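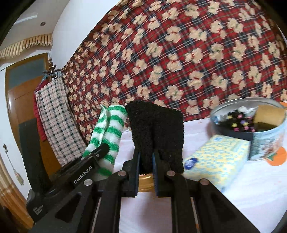 Kosmas reckons the black cloths should be folded in thirds and then once across, none of this rolling, because rolled they come undone the moment anyone leans on the shelf. Towels roll, cloths fold. Fine. Writing it down so we stop having the same argument every week.

Thursday, Gistside bench, started 2 pm

Carrying on with the linen sort. Everything from the Lutville box came out on the table first, then into piles. Should of done the piles before tea, would have saved shifting it all twice.

Striped towels. Green and white one rolled lengthwise, hem left showing so you can see which way it was folded before rolling. Plush ones hold the roll fairly well, thin ones don't. If it won't stand up by itself it's too loose – unroll, press the air out with the flat of the hand, go again. Vangelis starts his from the hem end and gets a fat middle. I start from the other end. His look neater, mine stay shut. Leave it at that for now.

Black cloth, the fuzzy sort. Pain. Grabs lint off everything, top edge always ends up rumpled however you line up the corners. Fold down the middle goes in deep and stays, the cross fold springs open. Tried it with a book on top (the 2000 parts catalogue, heaviest thing on the shelf), left it while I did the next lot. Better but not flat. Hartmut says don't bother with flat, just get it square enough to stack and move on. Will try his way on the next batch and see if the stack leans.

Note: do NOT put black fuzzy next to anything white. Keep a spare sheet between the piles or do the dark things last. Went over the white stripes with the lint roller, half a roll of sheets gone. More on the order list, under Celex things.

Order of work that seems to go best:
dark cloths away from the rest, straight off
big towels, roll, stand at the back
small towels, roll, stand in front
cloths, fold, stack on the right
anything with a loose hem into the mending bag, don't fold it, it only gets forgotten

Mending bag is full by the way. Nektarios took it last time, someone ask him if he's doing it again or if it goes to Panagiotou with the curtains.

Gold-coloured round thing with the banded rim is still on the table. Needs a home. It's in the way every time the cloths get folded and I keep catching them on it. Maksym wants it on the windowsill, I'd sooner it went in the cupboard. Moved it to the back twice, it keeps coming forward again.

Sizes. Shelf takes 11 rolled towels across if they're the small kind, fewer of the plush. Didn't write down how many fewer, meant to. Check next time. Folded cloths stack well up to 4 high, after that they slide, the fuzzy ones sooner. Might be worth a divider. Bit of card would do it, no need to buy anything.

3.15 stopped for a delivery, came back, couldn't remember which pile was sorted and which wasn't. Label on the sorted pile from now on, even a scrap of tape.

Kosmas looked over the stack before he left and refolded the top two. Said the edge should face the wall. Hadn't heard that rule before. Asked Hartmut, he hadn't either. Edge to the wall then, until somebody objects.

Left to do:
rest of the striped lot, the blue ones havent been touched
hand towels from the Lutville box, bottom layer, they smell of the box so air them first
card divider
lint roller refills
find out what happened to the spare hooks

Table wants wiping down before the next lot goes on it. Black fluff all along the front edge when I packed up.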